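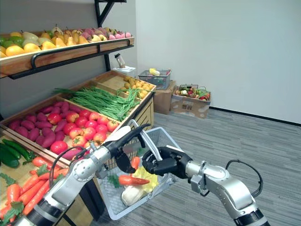
After the March post, a reader wrote in to say I was being too hard on remote-control teaching kits, that the new ones are "basically a video game," and that anyone who can pick up a coffee cup can teach a robot to do the same by lunchtime. So I asked for a loan of the Zelent Lead kit and spent three weeks with it at Paltardale, on a grocery picking task. I'm still too hard on them, I think, though a little less than before.

Zelent Lead teaching kit, reviewed
Posted 15 June 2019

The kit is a pair of hand controllers, a headset, a foot pedal and a license for Sendo, the recording software. You wear the headset, you see what the robot's head camera sees, and the arms copy your hands. Press the pedal to start an episode, press it again to stop. Sendo saves the video and the joint positions together. When you have enough episodes you send them off to be trained and get back something that is supposed to do the job alone.

Setup took me 45 minutes, most of it spent matching my reach to the robot's. The manual gives this half a page. It needs more, as a bad match means your hand runs out of room before the robot's does, and then you are steering with your shoulder. The wizard says "Done!" either way.

Once it's set up, moving the arms in open space is very easy. The reader is right about that part. The trouble starts when you touch something. You get no feeling back through the controllers at all, only a small bar in the headset that turns from green to orange as the grip tightens. I never learned to trust it. For the first few days I squeezed everything as hard as the thing would let me, and all of that went into my recordings. A robot taught by me in week one would shake hands like a vise.

Two arms are harder than one, and more than twice as hard. In the shopping task one hand keeps the basket steady by its handle and the other brings the vegetables over. In real life you do this while thinking about dinner. In the headset I kept forgetting the holding hand, which would drift as I reached, and the basket with it. There is a freeze button for exactly this, on the side of each controller, under the finger you're already using for something else.

Zelent's box says up to 300 episodes a day. I don't believe it. On my best day I kept 40, and I was tired and short-tempered by the end. You could go faster if you didn't mind sloppy work, but sloppy work is what the robot would be copying. 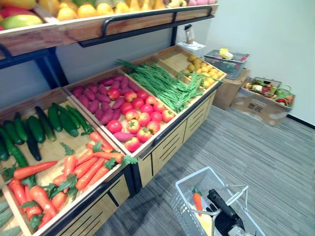

What bothers me more is how little the kit helps you decide what to show. Sendo gives every episode a score, and the score is for smoothness and nothing else. A beautifully smooth trip to the wrong crate gets a green check mark. And shelves don't stay tidy. There's a sweet potato sitting in with the tomatoes at the front of the middle crate, and a shopper would deal with that without a thought, but should the person teaching pick around it, or move it, or start over? I did each of those on different days, which probably taught the robot nothing useful. A notes field would help. There isn't one. You can rename the file.

I also had the Byun grips fitted to the controllers for the last week. They're sold separately, they have a spring in them, and they made more difference than anything in the Zelent box. The spring doesn't tell you what the robot is feeling – it's only a spring – but it stopped me from clamping down, and my later recordings are calmer for it. They should be included.

Other complaints, in no order. The headset fogs. The pedal slides on carpet, and I ended up taping it down. Deleting a bad episode takes four clicks and a confirmation, so you're tempted to leave it in. Sendo's playback can't show both arms' grip bars at the same time.

Guiding the arm by hand, with no headset, is still an option with this kit and I used it for the short reaches. You can feel the weight, and it's slower. Your own arm also ends up in the video, so Sendo asks you to replay the motion with you out of the way, and a replay only works if everything is back where it was.

As for results, I'm not giving a success rate. The sales page says 100 episodes are enough for "a simple pick." I haven't seen a test that says what simple means, and I asked.

If you already have a robot and someone patient to drive it, the Zelent is decent and the Byun grips make it better. If you're buying it because you were told there's no skill involved, borrow one first, and keep your recordings from the first week in a separate folder.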